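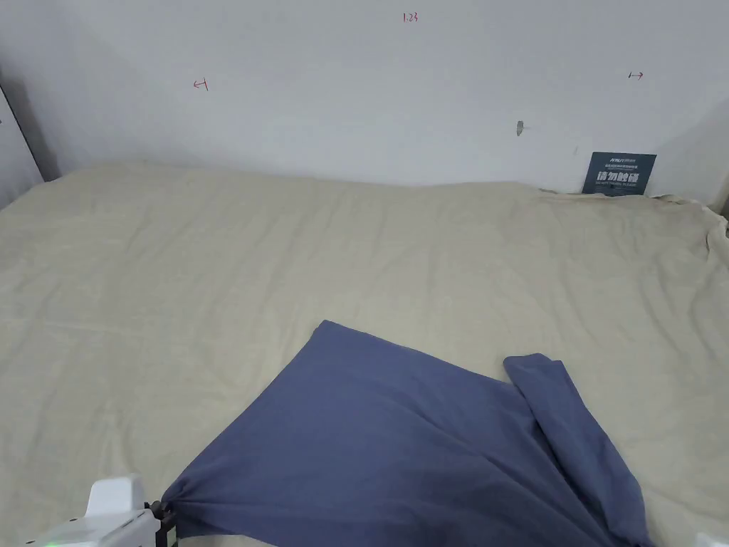

Mirko Galli wrote to me after my September column that a gripper which drops a cloth has done no harm, and that I should save my worry for the ones that drop engine parts. I have thought about his letter a good deal, and I disagree.

The fault I wrote about was a gripper that did not let go. At Jemell, where we test folding routines on the Skeline controller, the jaw closed on a corner, the program moved on to the next step, and the release command never reached the hand. The arm pulled anyway. It took the cloth, then the sheet under it, then a lamp that had been clamped to the table. The log showed 966 good folds before that one.

People in this trade treat cloth as the safe end of the work. It is soft and cheap, so the force limits get set high and left there. But a jaw that pinches a thin edge of fabric will pinch a sleeve the same way, and a sleeve has an arm in it. Roscoe Strickland had his cuff caught on the same bench and got it free by tearing it. He didn't file a report, and I would not have either, at the time.

A "do not touch" card is fine for visitors. It does nothing for the person who has to reach in and straighten a corner.

I would like two things. The jaw should open by spring when it loses its signal, and the pull should stop at a set load whatever the program says. Gitov quoted us 1181 for both changes, fitted. We have spent more than that on cloth.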